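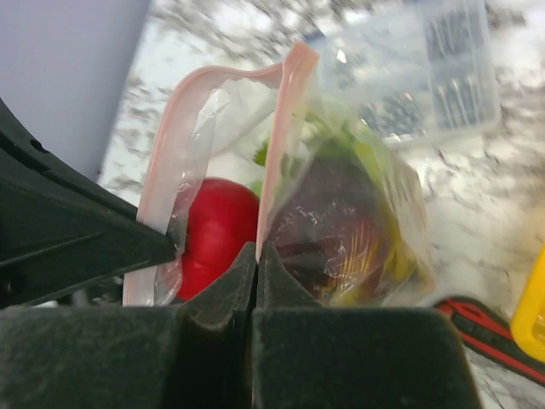 Zip-top bag, pink zipper strips, marble-patterned counter.

Food Storage at Home: Your Questions, Our Doubts
Compiled by Annick Millet for the Govunell kitchen pages

Do the "stay-fresh" bags keep vegetables longer?
Maybe a bit, for some things. I've read plenty of packages making big claims and very few that say what the bag was compared to. If the comparison was a bare shelf, any bag would win. Try one pepper in the fancy bag and one in a plain one, and look at both after a few days.

Should I wash produce before I put it away?
I don't. Damp lettuce goes slimy, and berries go moldy faster. Marcelle Collet washes everything the minute she gets home and swears by it, but she also dries each leaf with a towel. If you won't do that part, wash it when you eat it.

Do I need to squeeze out all the air?
For the freezer, yes, as much as you can. For the fridge, I'm not convinced it matters much. Mushrooms do better in paper anyway.

Is the straw trick worth the trouble?
No. Close the bag most of the way, press it flat, finish closing it. Sucking air off raw chicken through a straw is a bad idea and I wish people would stop posting it.

Can I reuse the bags?
If they held bread or carrots, sure. Wash in warm soapy water and stand them open to dry. If they held raw meat, throw them out. A reader told us she got 30 uses out of one bag. I'd like to see that zipper.

What about those little packets that soak up ripening gas?
Raphaël Lefèvre tested them for 2 months in his own crisper drawer and couldn't tell which drawer had the packet. One kitchen, so take it for what it is – but the sellers haven't shown me anything better.

Which produce should be kept apart?
Keep apples away from greens. Potatoes and onions should get separate spots, somewhere dark and out of the fridge.

Are the dates on bagged salad reliable?
They're the packer's guess, and they assume the bag is sealed and cold. Once it's open, eat it within 3 days or so. Sour smell or slime means it goes, whatever the label says.

My question isn't listed. Who do I ask?
Write to Blandine Moulin using the contact form. Please don't send us product samples – we won't review them.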